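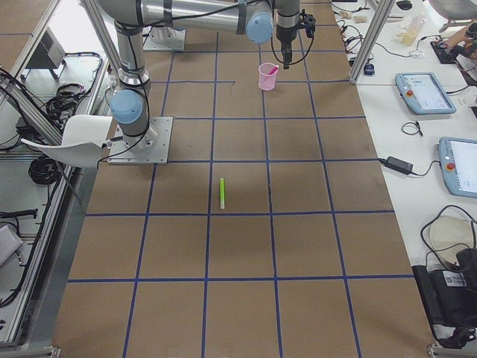 Anyone who has taught a child to tidy up will know that the first successful attempt proves very little. The pen goes in the pot, everybody claps, and the next morning the pot has moved to the windowsill and you are back where you started. Gaétan Gauthier has spent much of the past year in more or less this position, with the difference that his pupil has two arms and is bolted to a table.

I visited him in February, on the ground floor of the Robichaud building, where his small group at Kaltano works on what they call demonstration choice. It is an unglamorous name for a question that turns out to matter a great deal to anyone who wants robots to do ordinary jobs. If you are going to show a machine how to do something, which showings should you give it, and when may you stop?

The job itself could hardly be homelier. There is a pink cup, there are a few markers in cheerful colours, and the markers are to go in the cup. A person guides the arms through the task while the movements and the camera views are recorded, and a learning program then tries to work out from the recordings what it should do by itself. The usual advice is to record as many as you can bear, and for a long time that was Gauthier's advice too.

"We had 300 of them," he told me, pouring tea into a mug that had clearly seen worse. "I was terribly proud of it. Then we looked at where the cup was, and it was in the same place nearly every time. We had recorded one very long lesson about one corner of a table."

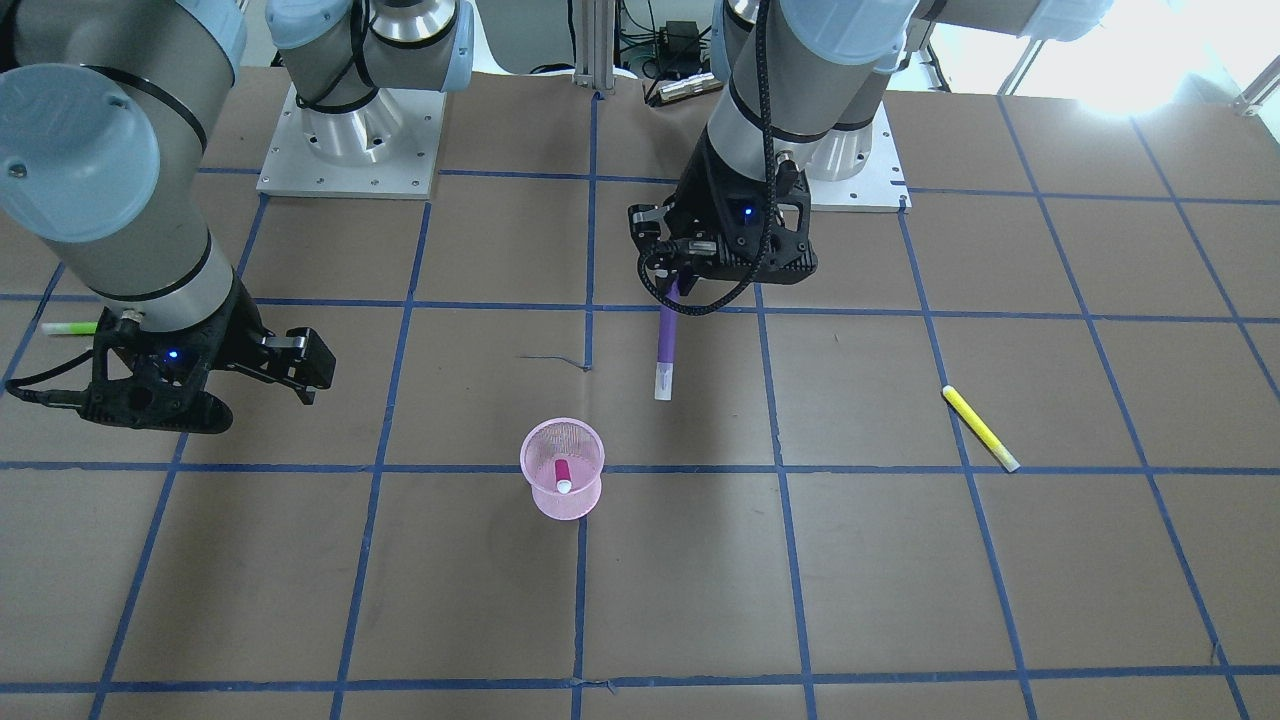

The trouble, he explained, is that people are creatures of habit, and they are never more so than at four in the afternoon with another dozen recordings to get through. You put the cup down where your hand likes to put it. You lay the markers at the angle you laid them last time. A robot that learns from such an afternoon learns your habits along with the task, and it has no means of telling which is which. Move the cup a hand's width and it will reach, quite confidently, for the spot where the cup used to be.

So the table was divided up with blue tape, and the group began to note which square each thing started in, and which way up it was. That alone made the recordings more varied, but Gauthier wanted something that didn't depend on a tired person remembering to be imaginative. The result is a program called Clustley, which looks at all the starting layouts so far, groups the ones that resemble each other, and asks for a new one that lies as far as possible from any of the groups. It prints out a little plan — cup here, on its side, purple marker over there — and the person at the table sets it up and gets on with it.

I had a go myself, and I can report that it is rather bossy. It asked for a layout that struck me as perverse, with the cup tucked away almost behind one of the arms, and when I said so Gauthier looked delighted. Those are the ones he likes best. Left to themselves, people avoid the awkward layouts, and awkward layouts are where a robot most needs to be shown what to do.

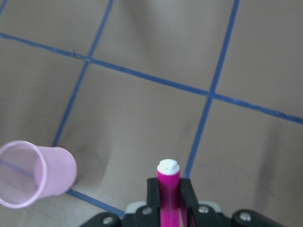
An upright cup is forgiving, he says, in a way a fallen one isn't. If it's standing, a marker needs only to be brought over the top and let go. With the cup lying on its side, somebody has to decide whether to stand it up first, and with which hand, and what the other hand should be doing in the meantime. Clustley doesn't know any of this, of course. It knows only that there are few recordings of that sort in the pile, and it goes on asking until there are more.

The comparison that persuaded his colleagues was a simple one. They trained one policy on all 300 of the old recordings and another on 100 chosen with Clustley's help, and then tried each of them from 40 starting layouts that neither had met. The smaller set won, and comfortably. The policy trained on it still made mistakes, but they were mistakes near the end of the job, a marker catching the rim or being dropped a touch too early, whereas the other one often went wrong before it had picked up anything at all.

There was a gentle argument over lunch about how far this can be pushed. Some of the group think the squares themselves are doing most of the work, and that a person with a pencil and a decent list could manage nearly as well. Gauthier concedes the point more readily than I expected. He would like to see it tested properly, and has put it down as the next thing to try, once the current round is finished and somebody has found fresh tape. 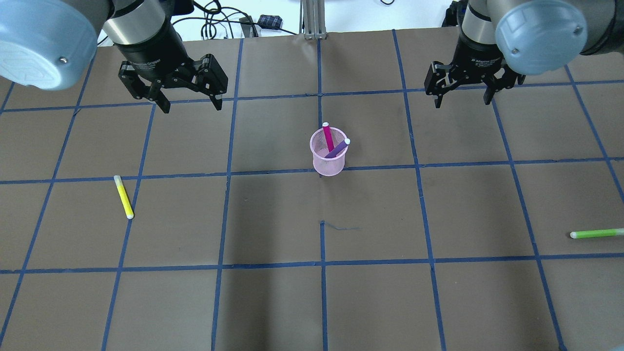
## What happens away from the table

Markers and a cup are one thing, and a kitchen or a packing bench is quite another. On a flat surface a layout can be written down in a few numbers, and the program can compare one with the next without much fuss. Add a drawer that may be open or shut, or a bag that never falls the same way twice, and it becomes much harder to say what it means for two starting points to be alike.

Gauthier's group is working on a successor, called Brado, which would compare the camera views directly and do without the written layouts. So far it is easily led astray. For 2 weeks it took a change in the light as the most interesting thing that had ever happened, and kept asking for more recordings at dusk. He tells this story against himself and with great affection, and then goes off to find the logbook to show me the entries.

What he hopes for in the end is modest enough. He would like someone with a small workshop and a spare afternoon to be able to teach a robot a dull job, and be told, fairly reliably, which showing to give next and when they have given enough. He would like them home in time for supper, too. When I left he was back at the table, reading out the next layout to a student, who sighed and moved the cup.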